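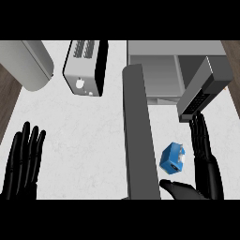
Simulated kitchen bench of the Urkora cell, seen from directly above, with both robot hands open and a small blue object near the right hand.

Urkora is a two-handed robot cell for kitchen tasks, which exists as a simulation model and as a physical machine. It was developed at the Motine workshop in Nikell. The model is used for setting up the cell before any change is made on the real one.

Layout

The simulated bench has a white, lightly marbled top. A silver toaster, a shelving unit and a dark grey appliance with a keypad are placed towards the upper side of the view. The hands are black, with five jointed fingers each, and they enter from the lower side.

Set-up

The set-up starts with both hands open and holding nothing. The operator loads the joint limits, then the positions of the appliances, and then the test object. Each finger is closed and opened alone before the whole hand is moved. A full check has 58 steps and is repeated with 6 different starting positions of the object. The order of the steps is written in the Tanner sheet, named after the street where the first cell was built.

If a fingertip passes through a surface of the model, the collision shape of this surface has to be replaced. Changing only the colour or the visible shape does not correct the fault.

Maintenance

On the physical cell, the finger tendons are inspected every 154 hours of operation and replaced at 3000 hours. After a replacement, the zero position of every joint is measured again and the new values are copied to the model. Older copies of the model are kept until the next yearly service, in October.

See also

Motine workshop
Tanner sheet

Page last changed Jun 18, 2022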